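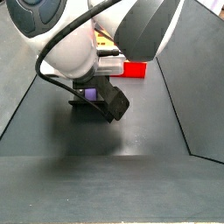
Well, the arm is back on its feet, so I can finally write up what we did to the little sorting cell at Hevley this month. Long post, sorry, get a coffee!

If you've been reading since April you'll remember the dropped cubes. We run a test every morning, 30 picks of the small cubes, and it had gone from boring to embarrassing. Ye-seo Ra was sure the gripper was worn out. I was sure it was the camera. We were both wrong (I was more wrong).

The trouble was the cable. It's a thick black one that loops over the wrist and runs down past the gripper, and somebody — me — had tied it too short after the last cleanup. Every time the wrist rolled past 90 degrees the cable tugged on the gripper, just enough to twist it before the fingers closed. With a big block you'd never notice. With a small cube it matters a lot.

So I cut the ties, parked the arm straight up, and gave the cable a much bigger loop. Then I rolled the wrist by hand as far as it goes both ways, watching for anything that pulled or rubbed. After that the gripper came off and I cleaned the clear flange with a dry cloth, put the screws back in a cross pattern and went around a second time. One of them had been barely finger tight, which I'm not proud of.

Next came teaching the pick points again, and that eats an afternoon. I bring the arm down slowly with a cube in the fingers until it just kisses the floor panel, save the height, then back off and do it again at the next spot. The Lokargate software wants them in order and throws a fit if you skip one. Mavis Greenberg kept me company on the phone and talked me out of raising the speed before I'd finished.

First full run afterward was 127 picks, no drops!! I did a little dance.

Still to do: wipe down the floor panels, order more cable ties, and find out why the gripper clicks when it opens wide. Mavis thinks it's grease. I'll let you know.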